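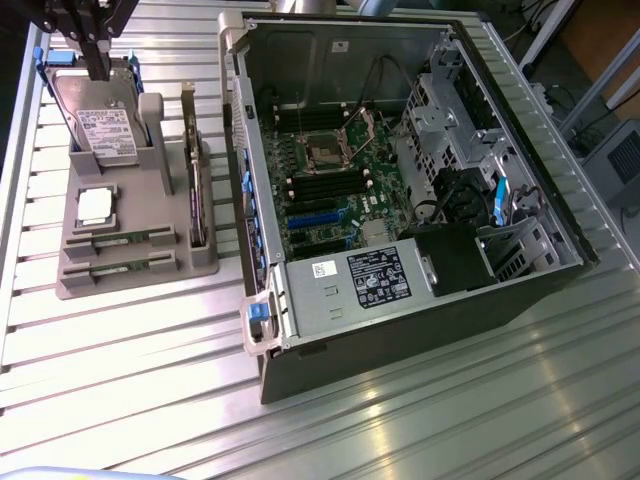

Trarier Opens Parts Bench and Desktop Rebuild Program at Selleck Street Site

SELLECK, November – Trarier, a computer refurbishing company, has opened a desktop rebuild program at its Selleck Street site. The program takes in used office towers, tests their parts and puts them back together for resale to schools, libraries and small businesses.

The first order covers 582 desktop computers retired by Van Loon, a regional insurance office group. Of these, 266 have been rebuilt and are ready for delivery. The rest will be finished over the winter.

Each tower is laid on its side with the panel off. The processor, memory, hard drive and any expansion card are taken out and tested apart from the case. Parts that pass go into a gray plastic fixture with a molded place for each: a square pocket for the processor, grooves for the memory modules, an upright holder for the card and a stand for the 3.5-inch drive in its blue carrier. The fixture sits next to the open case, so everything needed for one computer is within reach.

"We used to keep parts in trays, and memory from one machine would end up in another," said Margit Deák, who manages the site. "With one fixture per computer, you can see what's missing before you start."

Drives are wiped before they reach the bench. A drive that fails the wipe or the surface test is shredded, and the customer gets a record of its serial number. Cases, cables and boards that can't be reused are sorted by material for recycling.

Rebuilt computers are sold under the Clusik name with a warranty of 12 months. Buyers can choose the amount of memory and the drive size. The smallest order is 4 machines.

Trarier accepts used desktops from businesses by appointment. Towers should be sent complete, with drives still in their carriers. Monitors and printers are not part of the program at this time.

Price lists and drop-off forms are available at the Selleck Street front desk.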